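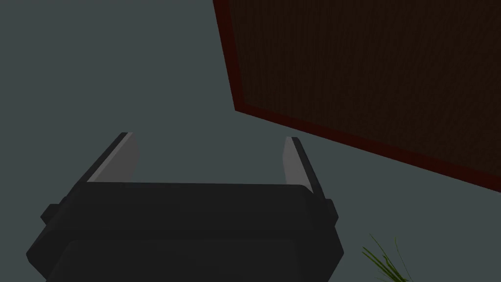

Why the Dulholm bus is late

Our project looked at delays on the bus between Dulholm and Skonddale. Chih-ming Fung and I wrote down arrival times at two stops for 4 weeks in December.

Most of the late buses came after school. The driver sells tickets by hand, and the queue at the market stop is long.

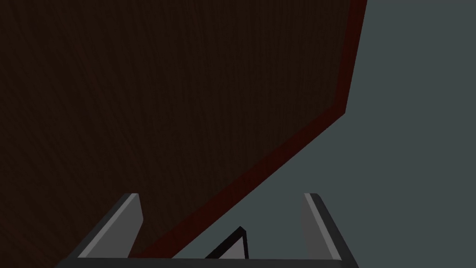
Rain made little difference, which we did not expect. Roadworks near the bridge did, but only in the mornings. We would have liked to ask the drivers more questions, but they had no time to stop.

Recent projects
Litter on Parnora beach
School dinners and waste
Noise in the library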